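Backpack repair notes, thread. October 31, 2018
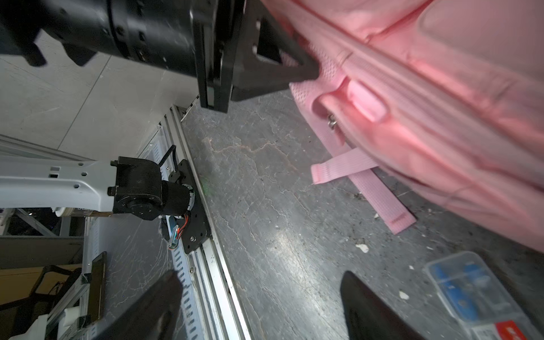
Webbing first. A loose strap end needs a fold and a stitch line, otherwise it creeps back through the buckle under load. Most school bags use nylon webbing with a melted edge and nothing else. The pink one has its strap end turned into a loop with a darker stitched tip, so there is something to grip when tightening. I would copy that on any bag.

Thread: bonded polyester from Ollby. One 400 m spool has lasted me since July. Cotton rots, so leave it in the drawer.

Quilted fabric is awkward to patch. Follow the existing stitch lines and keep pins inside the seam allowance. Stitch length 4 mm. Shorter than that and you perforate the shell.

Mesh panels: do not darn. Unpick one side, replace the whole panel, close up.

Zips. A rubbery pull tab is kinder to cold hands than bare metal, but check where it joins the slider. Bralus sell replacements in bags of 10. The fit is snug on small sliders.

Next: foam back panels, and whether the glue is worth the smell.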